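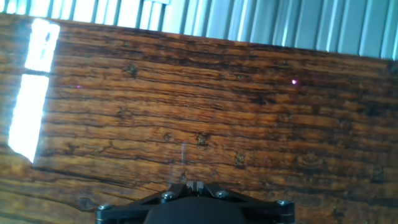 Search tickets Search
Reading time: 1 min
Filed under: Help desk / Printing / Labels

Ticket 1357 — label printer skips every other label

Opened by Drahomíra Zelenák, Plallside office, 8:40 am

Shipping labels come out one good, one blank. Started after the January update. Already tried: power off and on, new roll, diffrent cable. Same thing.

9:15 — S. Holub. Asked for label size. She's got the 400 roll from Dostard, driver still set to the old Adex stock. Changed it, ran calibrate. Three good, then blank again.

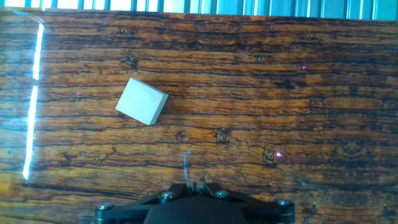
Small gray block on the tabletop.

9:50 — Cleaned the gap sensor w/ dry swab. No change. Test page from the printer's own menu is fine, so not hardware. Looking at the queue.

10:20 — Queue had 11 stuck jobs, oldest from Matoušek order 339. Cleared all, restarted the spooler. Blanks down to one in ten or so. Better, not fixed.

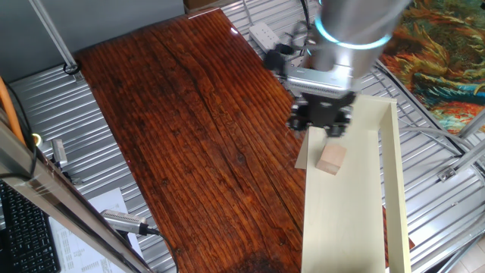
Wooden cube on the cream board, gripper just above.

11:05 — Found it I think. Template has a second page with one empty text box on it, prints as a blank when the address runs long. Deleted page 2, saved over the shared copy.

11:30 — Drahomíra ran the morning batch, no blanks. Wants it left open till tomorow. Fine — status set to waiting on user.

Svetozár Holub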